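Bernora word list: README

What's in here

I've been collecting the words people use round Bernora for bread rolls, alleyways, bad weather and anything else where the next village calls it something different. The list has 1000 entries now, which is a lot more than I thought I'd get when I started writing them in the back of a diary!

The main file is words.csv. Each row has the word, what it means, where I heard it and a sentence using it. Where I could, I've kept the sentence just as it was said to me (so mind the swearing, there's a bit).

Where the words come from

600 of them are from Bolwood and the farms above it. 385 are from Ferkville, mostly gathered at the market. The rest turned up in old letters and I've marked those with an L, as I've never heard them spoken.

Spelling was the hard bit. None of these words have an agreed one, so I went with whatever a local would guess if you asked them to write it on a shopping list. If you search for "snicket" and get nothing, try it with one t, or a k, or both.

Plate and pen, Bernora.
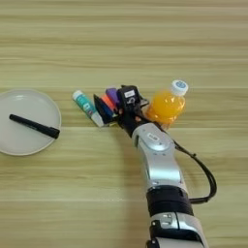
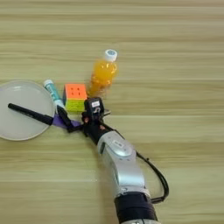

Kelemen wrote in after the last version to say that "slape" never meant icy in Ferkville, only muddy, and that anyone using it for ice had picked it up in Bolwood. I've split it into two rows and put a query next to the Ferkville one. If you grew up there and said it about ice, do tell me, I'd love to put this one to bed.

Known problems

The weather section is far too big and the cooking one is thin. There are 4 words for drizzle that I can't tell apart, so they all have the same meaning for now. The "heard" column says October for a whole batch I typed up in one go, and some of those are surely older.

Using it

Help yourself, for anything you like. A mention of where it came from would be lovely. Corrections are welcome in any form, but please say which village you mean, or I'll only write back and ask.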